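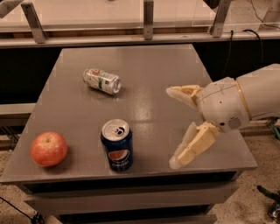
*Two cans, one apple, and a gripper with its mind on other things. Mine, strictly speaking.*

I have spent most of my working life being paid to know things, and most of this month being paid to pick up rubbish very slowly. The second is harder on the shoulders.

The job, in the wording of the sheet taped to the wall, is "tabletop clearing, mixed items". You put some things on a table. You drive the arm by remote control until the things have been picked up and put where they belong. Then you put them back on the table, slightly differently, and do it again. Every go is recorded, and at some later date a computer chews through the lot and is supposed to come out knowing how to clear a table. We want 400 good goes per set of objects before anybody is allowed to train anything. I am on set 5.

The first thing you learn is how much your own hand has been keeping from you. Ask me in June how to pick up an apple and I'd have said you pick it up. Now I have opinions. You don't come at it from the top unless you have a good reason, and you don't close on the shoulder of it either, where it curves away, or it squirts out sideways and you spend the next minute chasing fruit round a table with a machine that cost more than my house. You go a bit lower than feels polite. You get a pad either side of the fattest part. Then you squeeze, and here the control handle is no help whatsoever, as it has all the feeling of a garlic press.

Cans are a different sort of misery. An upright can is easy in the way that parking is easy when there's nobody about. The sides are straight, it stays where you left it, and you can line up at leisure. The trouble is that a drinks can with nothing in it weighs next to nothing, so if one finger arrives before the other it simply goes for a walk. You follow it. It walks further. I have chased one from the middle of the table to the very edge without ever technically touching it with both fingers.

The crushed ones I have grown fond of. No two are dented alike, so you can't get lazy, and there's usually a waist or a fold somewhere that the fingertips settle into quite nicely. The catch is that one lying on its side has a direction, and the gripper has a direction, and the two need to be introduced. That means rolling the wrist, which means rolling my own wrist, and the arm can go a good deal further round than I can. Twice I've ended up with my elbow above my ear, unable to finish the turn, calling for somebody to come and press stop.

We did try the other way first. At Mirkeren, where I did my 19 days of so-called induction, you taught the arm by taking hold of it and pushing it through the motion yourself, like helping an elderly uncle into a coat. I liked it. You could feel when the fingers met something, and newcomers were decent at it by lunchtime. But you are also standing there, in the way, with your own arms all over the camera view, and what the robot sees later on its own is a table without you in it. So now we sit to one side with the handles and pretend we never needed to feel anything.

The handles are from a kit called the Vollero. There is a manual. It says the mapping is "intuitive", and I can report that it is, provided your intuition was formed on a canal boat. The lag is small but you can tell it's there, so you learn to stop before you want to stop. I caught myself doing it at home with the kettle.

What has surprised me is how much of the teaching is manners. If I hesitate over the apple, that hesitation goes in the recording. If I always do the nearest can first, it will think nearest-first is a law of nature. There was a fortnight when I had a habit of opening the gripper wide, far wider than anything on the table required, well before I got anywhere near. The model from that set did the same, great yawning jaws the whole way across the table, and everyone in the room looked at me. It was like hearing a toddler swear in your accent.

The software people at Gonus, who get our recordings at the end of each week, have views on this. They want variety but they don't want mess. They want natural movement, only smoother. They'd like to see mistakes, so that the robot learns how to recover from them, but real mistakes, please, as the pretend ones look pretend. I spent a whole afternoon trying to knock a can over by accident on purpose. It cannot be done. The minute I gave up and went back to working properly I flattened one on the first attempt, and that go is apparently very highly thought of.

The target across all the sets is 3,000, which sounded like a lot when I started and now sounds like a sentence handed down by a magistrate. I keep my own tally on the back of an envelope. It doesn't agree with the computer's tally. I prefer mine.

Somebody has asked in the comments whether I worry about training up my own replacement. I have watched the current version go for an apple. It lines up beautifully, lowers itself with great dignity and shuts its fingers on the air just beside it, then carries the air across and puts it down with care. I've put the mortgage through until October and am sleeping fine.

Next up is soft things: a sponge, a sock, a bread roll from the Laing bakery that will need replacing every morning. I've already volunteered to deal with the old rolls.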